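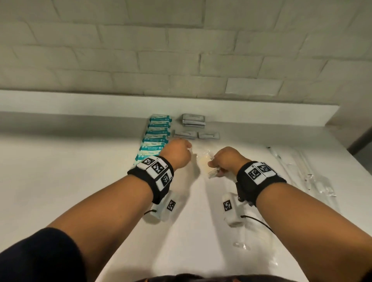
White-painted brick at the back of the worktop

Paltwood Home Forum > Walls and Ceilings > Painted brick in an old kitchen, would you do it again?

dakora_dee
Hello all, long-time reader and very occasional poster. We've got a bare brick wall in the kitchen, lovely to look at but it drinks the light, and by four o'clock in December I'm chopping onions in a cave. I've wanted it white for years. My other half thinks painting brick is a crime and has said so at most mealtimes. Has anyone done it and been glad? Or sorry?

Nastach60
Very glad! We did ours three winters ago and the room feels twice the size (it isn't, sadly). Two thin coats of a breathable masonry paint, plenty of patience, and an old brush you don't mind ruining on the joints. Do brush it down first, properly, and then do it again the next day, as you'll be amazed how much dust is still coming off.

mortarandmarmalade
I'm going to side with the other half, sorry dee. Once it's on you'll never get it all off. We inherited a painted chimney breast and I've spent £528 on strippers and poultices trying to get back to the brick, and it still looks as if it has a skin complaint. If it's light you're after, change your bulbs first.

Nastach60
That's fair if it's nice brick, marmalade, but a lot of it was never meant to be seen. Ours was patched in four colours and had half a fireplace in it.

manriquez_lane
Limewash! It's soft and chalky, it lets the wall breathe and it's far more forgiving if you change your mind. I had a quote of £3,189 to have our wall plastered and laughed all the way to the shed, where I mixed up a bucket for £29. It does rub off on your jumper a bit for the first week or so.

mortarandmarmalade
Limewash I could live with. Not behind a cooker though, grease goes straight in.

dakora_dee
Thank you all, this is so helpful. Limewash has been put to the household and was met with a grunt, which I'm taking as progress. Manriquez, how many coats did you end up doing?

manriquez_lane
Five, very thin, and damp the wall before each one.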